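Tabletop Tidy Pack from Selus – can a machine clear your table yet?

Hi, I'm Golnar Soltani, and I look after this product page, so if something on it is out of date you can blame me. The Tidy Pack is a set of simulated household chores you run on your own computer before you let an arm anywhere near your real stuff. You get rooms, furniture, a big pile of everyday clutter and a scoring tool. Most people write to me with the same question: can it do my chores? Short answer – a few of them, slowly, if you're patient!

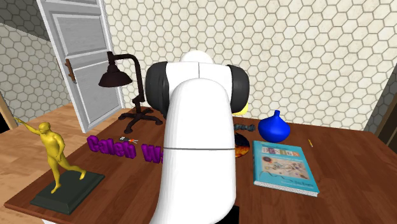
Selus Home Chores Team

The clutter is the whole point. An early version had a bare table with one block on it, and every arm looked like a genius. Then Jailson Batista started piling on the kind of things that live on a real table (a desk lamp, a vase, a thick book, somebody's name in big purple letters) and the scores dropped like a stone. Reaching past a lamp without clipping the shade is a chore all by itself, and so is picking a thing up when the arm's own body is in the way of your view.

What you get:
300 objects, from pencils up to statues
8 rooms, with doors, walls and floors you can swap
4 chore types: pick up, put in, take out, move over
Scoring tool with replay
License for one workplace, updates through May

Runs on Windows and Linux. You'll want a decent graphics card, and I'd close your browser first.
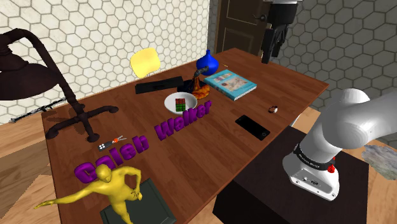 Page 4

Now for what works. Taking a single hard-edged thing out of an open container is the chore I'd trust first. The cube in the bowl is my favorite demo for exactly that reason, and it's the one I run when visitors come by. Keys are harder. They lie flat, they have thin bits sticking out, and most grippers just nudge them along the wood. A phone lying flat is nearly as bad. We have a whole set of flat-object chores now, and Tahmineh Tabrizi keeps making them meaner.

Folding laundry isn't in the pack. Neither is washing up. I get asked about both every week and I'd love to say yes, but soft cloth and running water are a different project, and I'd rather sell you something that does what the page says.
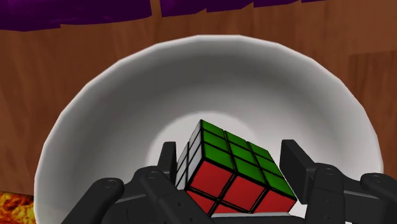
Grip settings are where you'll spend your first afternoon. Start with the defaults and change one thing at a time – finger opening, then approach angle, then speed. A tilted cube like this one, with a finger pad on either side and the bowl wall rising behind it, is a good test of your approach angle, and it's much less forgiving than the same cube sitting square on a table. Once you're happy with that, try the vase. Then try the vase with the lamp moved closer.

Shop-floor people: yes, you can use it. Volodymyr Kobzar at Hollberg swapped in his own parts bins and uses the put-in chores for sorting practice. He still has a person on the line for anything tangled, and I think that's about where things stand.

Price is $2,362 for the full pack, with no yearly fee. Schools should write to Niloufar Jafarzadeh before ordering, as she handles classroom licenses and can set up a trial for you.

Page updated 4/16/26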